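The Packing Room at Faltwood: Gallery

Quick page this time. Lots of you asked what the new packing room looks like now that Drasari has moved out of the old unit on Cistau Lane and into Faltwood, so we've put a few up. Captions are short, mostly written over lunch. More when the shelves are in.

For anyone new: Drasari sends out small stationery sets. Card, envelopes, the stamp kits. Nothing heavy, nothing very breakable, but all of it marks easily and corners dent if you look at them wrong. So most of what goes on in here is boxes. Getting them square, getting them shut, getting them onto the right pile before the van.
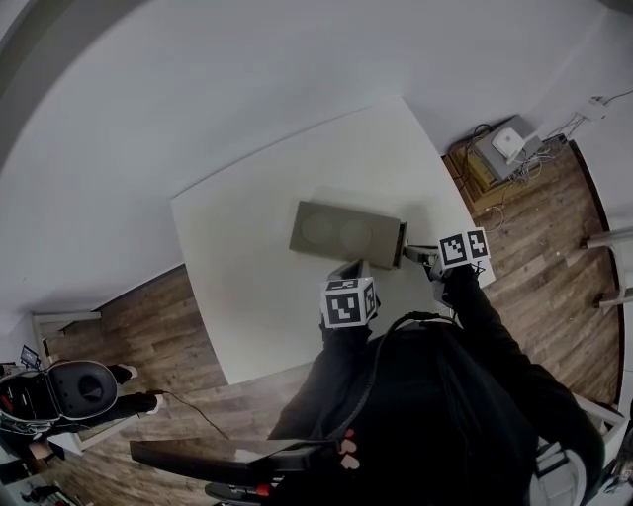

M. Sukprasert
Packing room lead, Drasari

One box, big white table. Grey-olive box, the dark end with the flap sticking out.

Flaps are the part everyone underestimates. Main body of a box looks after itself pretty much, then the flap catches and you're doing it again. House rule is flap end to your right if you're right handed, left if not. Turn the box, don't turn yourself. Saves your back by the end of a March afternoon.

The table. We went back and forth on this for weeks. The old place had brown worktops, lovely to look at, terrible for finding a dropped sticker or a paper clip. White shows everything, including dirt, so it gets wiped before lunch and again at close. Plain damp cloth. Please no spray, it leaves a film and then the envelopes pick it up.

Some have asked about size. Bigger than we needed, we thought. Wrong! You want elbow room all round the box and then a place to put the finished one down, and then your tea ends up there too (tea on the windowsill please, I've asked nicely).

Old room vs new, for the record:

Old: 2 sockets, both behind the cupboard. New: enough that we've stopped arguing.
Old: carpet tiles. Tape stuck to them, bits of card lived in them forever.
New: wooden floor. Sweeps in a minute. Noisier when you drop something, mind.
Old: a stepladder to reach the tape. New: tape at hip hight, where tape should be.

Still to come on the list: hooks for the tape guns, a proper bin for offcuts, a clock that isn't my phone. The offcuts are currently going in one of our own boxes, and the box is full.

Light was the other big thing. White walls, white ceiling, long fluorescent fixtures overhead. Not pretty but you can see what color the card is, and that's half the job when two of the shades are as close as ours. At the old unit we carried things to the doorway to check. In the rain, sometimes.
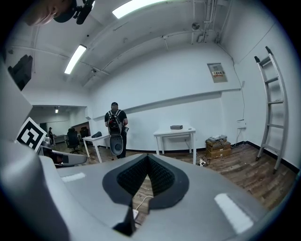

And we mixed them up anyway, more than once. The sand and the oat went out swapped in the last week before the move, which is how the sample strip got invented. It's just a strip of each card, glued in order, names on the back. Hold the sheet against it, done. There's one at each end of the room and a spare in my drawer. If you take the spare, bring it back.

Ceiling is left open with the structure showing. Opinions are split. I like it, feels less like a dentist. The case against is dust, and I'll give them that one. Top box on any stack gets a sheet of scrap paper over it overnight.

A few numbers since people like them. First full run from Faltwood was 135 boxes. Slow, because half the morning was spent finding where we'd put the labels. Found: under the other labels. We've now got 2,000 of those, ordered before anyone checked the cupboard, so the old logo will be with us for a while yet. Sorry in advance to the tidy-minded.

Doors open at 7 for packing, earlier if there's a van booked. Collections go from the side, not the front, the front step is too high for the trolley.

How a day runs, roughly. Sheets get counted and wrapped first thing. Then boxes get made up, only as many as we need before lunch, made-up boxes take over a room faster than you'd beleive. Fill, tissue, card on top, close. Flap check. Label goes on the long side, never across the join, because the one time you have to reopen it you'll tear the address straight through. Then onto the stack, flap ends all facing the same way so whoever loads can tell at a glance which ones are closed and which are only pretending.

If you're coming to help on a packing day: flat shoes, sleeves that you don't mind getting tape on, and no hand cream beforehand, it shows up on the envelopes. Coats on the rail by the stairs. Kettle's on the left, the right hand one trips the fuse.

Shelf pictures next, once there are shelves. Delivery has been moved twice. Old Cistau Lane gallery is still up under Archive if you want to see the carpet.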